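Review: Ukell two-finger gripper kit, assembled and used in the Imitari shared workshop

The Ukell gripper kit was purchased by the Imitari workshop in October for its bench arm, a Pesar model already in regular use by members. The kit is supplied unassembled. This review covers assembly, fitting and four weeks of ordinary use.

The box contains the finger parts, the drive unit, a wrist plate, fixings and a printed manual. Assembly took two evenings. The manual is clear as far as the drive unit, after which the drawings become small and the order of steps is open to doubt. Members are advised to fit the wrist plate before the fingers. The fixing holes matched the arm without drilling. The cable for the drive unit is short, and an extension had to be bought separately from Demchenko.

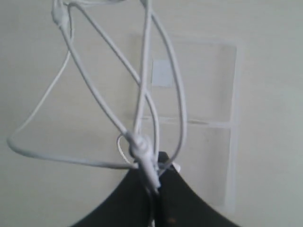

Grip on thin and flexible items was the main reason for choosing this kit over cheaper ones. Rigid parts such as brackets and short lengths of dowel gave little trouble from the first day. Soft items are a harder test, and the workshop used whatever was to hand, including string, strips of cloth and a tangled pair of white earphones. The fingers close to a narrow seam and can pinch several strands of earphone cable together at the tip, with the loops left free on either side. Thicker pieces, such as an inline remote, need more care in choosing the point of grip. The software supplied has a single setting for closing force, and it would be improved by a second, lighter one.

The drive unit is quiet enough for use while other members are working. One fixing on the wrist plate worked free in the second week and was refitted with thread lock. The total cost was 175 pounds, including the extension cable. Spare fingers are listed under part number 2173 and the wrist plate under 2403; both were in stock when last checked.

The kit is recommended for shared workshops with some experience of assembly. It is less suitable as a first project. Members wishing to use it should book the bench arm in the usual way and return the force setting to its middle position after each session.

Rating: 4 out of 5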